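Durnmont Handling Project
Progress report to Peixoto, second reporting period
Prepared by Wolfram Brandes, Jun 9, 2023

1. Status

Work on the household tool tasks is behind plan. The arm at the Anbridge cell was out of service for 7 working days after a grip force fault. It is back in use at reduced speed. The second arm, at Fornemport, was not affected and kept to its schedule.

2. Fault

During a pick on a glossy plastic part, the gripper controller reported the target force as reached while the fingers were still closing. The part slid in the grip, turned, and was pressed against the tabletop. The arm did not stop on its own. The operator used the emergency stop. There was no injury. One part cracked, and one finger mount was bent and has been replaced.

The log shows that the motor current reading froze 2 seconds before the stop. The controller went on using the last good value. The watchdog that should have caught this was set to check the age of the message only, and the messages were arriving on time with old data in them.

3. Cause

The frozen reading was traced to the gripper cable. The strain relief had worked loose and one conductor was broken inside the jacket, so contact was lost in certain wrist poses. We repeated the fault on the bench by bending the cable by hand. The cable had been installed in March and was not on the inspection list.

The choice of part made the result worse but did not cause the fault. Smooth molded plastic gives the finger pads little to hold, and a small error in force is enough to start a slip.

4. Corrective action

Cable replaced and strain relief refitted. Done.
Watchdog changed to compare successive readings as well as message age. Done.
Force limit now set in the drive, separate from the controller software. Done.
Arm speed held to 30 percent until the retest is complete. In force.
Cable inspection added to the weekly check at both sites. In force.
Slip detection from the wrist camera. Open; first version runs but gives too many false alarms on shiny surfaces.

5. Retest

The retest uses the dustpan, brush and wire rack set. The pass mark is 95 percent of picks with no slip and no force alarm. Results will be sent when the full series has been run.

Wrist view at the grip, then the table with the gripper open:
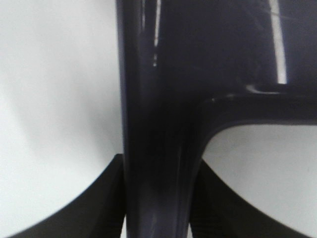
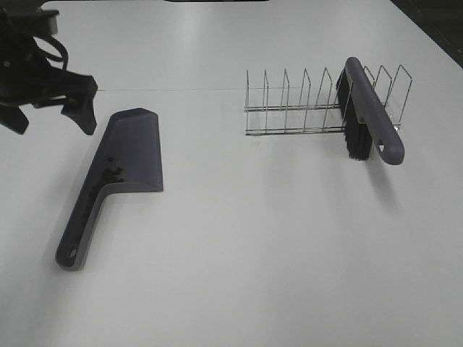
6. Effect on schedule and budget

The lost days come out of the reserve in the current work package. No added funds are requested. The two-arm handover task moves to the next period, as it needs both arms at full speed. If the retest fails, we will ask to drop the glossy parts from the handover task and keep them for single-arm work only.

A decision is needed from Peixoto on whether the Fornemport arm should get the drive-level force limit now or at its next planned service. We recommend now.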